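Skimitz Assembly Opens Review of Draft Electoral Law

The Skimitz Assembly has opened a formal review of the draft electoral law, following a vote in which 56 members supported sending the text to the Joint Commission on Constitutional Affairs. The review is expected to continue through February, with a report to the full Assembly before the spring session.

The draft was submitted by the Fleson Group, an alliance of four parties that together hold the largest number of seats. It would replace the present district lists with a mixed system, under which part of the Assembly would be elected from single-member districts and the remainder from a national list. It would also establish a permanent electoral authority with its own budget and staff, separate from the Ministry of the Interior.

Under current rules, elections are administered by a temporary board appointed before each vote and dissolved after the results are certified. Parties outside the alliance have asked for a permanent body for several years, but disagree with the Fleson Group on how its members should be chosen. The draft provides for appointment by the Assembly on the recommendation of the Speaker. The Drastavis Bloc, the main opposition grouping, has proposed that the judiciary nominate a majority of members instead.

In a written statement, the Bloc said it would take part in the review but reserved its position on the final vote. "An electoral authority must have the confidence of every party that stands before it," the statement read. "The method of appointment in the present draft does not yet meet that standard."

The Joint Commission has invited written comments from political parties, labor unions, professional associations and members of the public. By the close of the first comment period it had received 2,292 submissions, the majority of them from individual citizens. Many addressed the boundaries of the proposed districts – in particular the division of the Yip valley, which would be split between two constituencies for the first time.
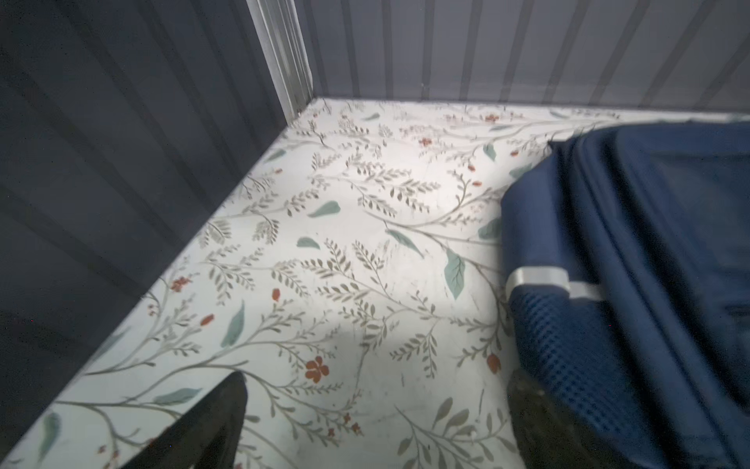
Ribbed wall panels and a floor surface with a leaf and flower pattern.

Local councils in the Yip valley have jointly requested that the area remain a single district. They argue that its towns share schools, water services and a regional hospital, and that dividing them would weaken their voice in the Assembly. The Fleson Group has replied that the valley's population is too large for one seat under the formula in the draft, but has indicated that it is willing to consider changes to the boundary line.

The Commission will hold three public hearings on the draft. The first will deal with the electoral system and the allocation of seats, the second with district boundaries, and the third with the powers and composition of the electoral authority. All hearings will begin at 10 a.m. in the Assembly building and will be open to the public, subject to available seating. Written records will be placed in the Assembly library after each hearing.

Organizations wishing to speak must register with the Commission's secretariat and provide a short summary of their position. Speakers will be heard in the order of registration, and members of the Commission may put questions to them at the end of each session. Individuals who are unable to attend may continue to send comments by mail until the last hearing has closed.

The draft also contains new rules on campaign finance. Parties would be required to publish the source of all large donations before polling day, and candidates would have to file a final account of their spending with the electoral authority. These provisions have drawn support from both the Fleson Group and the Drastavis Bloc – although smaller parties have asked for simpler reporting forms and more time to file.

Once the Commission has submitted its report, the Assembly will debate the draft article by article. Changes to the electoral system require an absolute majority of members. If adopted, the law would apply from the next general election, while local elections already scheduled would proceed under the existing rules.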